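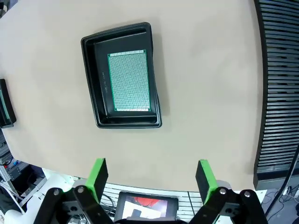 Bench 2, perfboard in its tray, gripper open, before the Wednesday session.

Robotics Club > Board Handling Project > Bench Checks

Checked by Rekha Annamalai. Second check: Kumaresan Kurup. Arm disabled at the pendant unless a line says otherwise.

1. Stop button reachable from both seats. PASS. Reachable if you have my arms. Try it with the shortest member of the team.

2. Stop button tested under motion. PASS. Tested at slow speed only, so I'd call it half a pass.

3. Gripper pads seated, no splits. PASS. Green pads both fine. The log says they were changed after 43 picks, but the log also has two entries in the same handwriting for a week we were closed.

4. Linkage bolts tight. PASS. Checked with a key. "Looks tight" was the previous entry and I don't accept it.

5. Cables clear of arm travel. FAIL. There are loops on the white grille under the gripper and a tangle on the floor by the black slatted unit, with a white plug in it. Somebody ticked this last time. Clip them or move them.

6. Tray inside taught area. PASS, with doubts. The tray sits slightly skewed on the table. Vratislav says the Laltero script corrects for up to 13 degrees. I've seen it do that once.

7. Board flat in tray. PASS. Bare perforated board. Please don't swap in a populated one until item 6 is settled.

8. Tray marking recorded. NOT DONE. The white lettering on the tray floor can't be read in the photo. Copy it off the tray by hand.

9. Speed limit set. PASS. 17 per cent. The team's claim that it is "just as safe" at full speed has no test behind it.

Result: no powered runs until item 5 is cleared and signed.

Comments (3)

Vratislav Zelenák
The skew is deliberate, we're testing the correction. I can show you the results for item 6.

Rekha Annamalai
Then write that on the sheet before the check. And yes, show me, with the misses left in.

Sivaprasad Sastry
I'll do the cables at lunch. Do we own any clips?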